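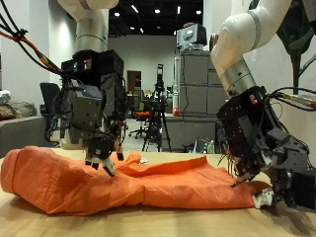 Figure 7. Both hands on the orange cloth during the folding task.

4.2 Collecting the examples

We recorded 1173 attempts on the Burkell bench between March and the end of term. An operator drove the 2 arms by remote control, and Temiven logged joint positions and video together. We threw out 113 attempts — mostly dropped corners and logging faults. Failed folds were kept if the operator recovered. The rest went to Horgan for labelling, and training is covered in section 5.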